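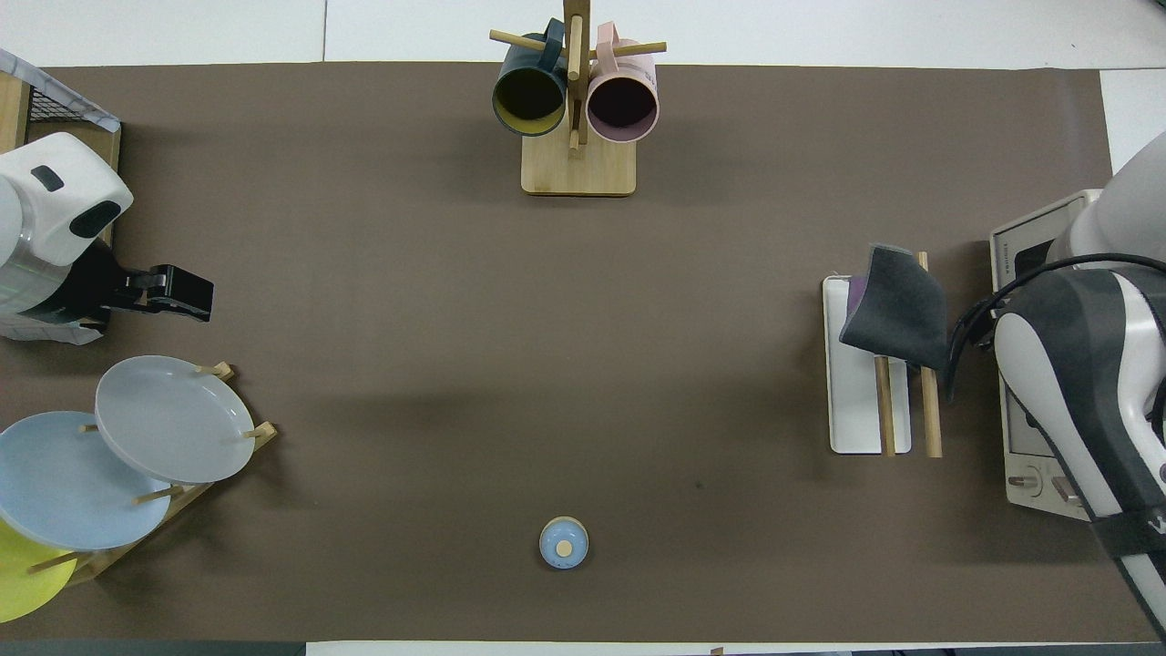 Lanz bench mat and kitchen prop set: six weeks in

We were budgeting for a second two-arm station at Sellbridge when it became clear how little thought had gone into the things that sit on the table. The arms had a quote, a lead time and a service plan. The props had a line that said "misc." This time we bought the Lanz set, which is a large brown mat plus a box of kitchen items, and I've been using it since July.

The mat is the best part. It covers nearly all of our white tabletop and takes the glare off it. The surface is smooth. It arrived rolled, and the edge toward the back of the table still has a slight wave in it. Small dark specks show up on the brown more than I expected, so look yours over before you start logging anything.

The mug tree is light wood, with pegs on both sides of a single post. Two mugs is what I'd plan for. Hung on the upper pegs they sit very close to the post and to each other, so a parallel gripper needs a clean approach from the outside. The mugs are different colors inside and out, which made it easy to tell them apart in our logs.

The dish rack is simpler: short upright dowels, plates leaned between them. We run three plates in gray, sky blue and yellow. They overlap when racked, and pulling the lowest one first is still our worst task – 31 clean pulls out of 80 tries. I don't hold that against the rack. It is a fair test.

On cost, the mat and props came to $157 shipped from Zurside. A comparable box from Starkitz was cheaper but had no mat, and a mat bought separately wiped out the difference. Spare plates are sold one at a time. Order two extra of each color with the first shipment, as the second order took most of a month.

A few planning notes. Measure the table between the arm bases before you pick a mat size. Leave the middle open and keep the racks at the edges. If an appliance is going on the table too, give it its own space off the mat. And put cables and arm covers on the same purchase order – ours went in late and held up the start by nine days.

Four stars. I'd take one off for the wavy edge and the slow spares. We will buy the same set for station three.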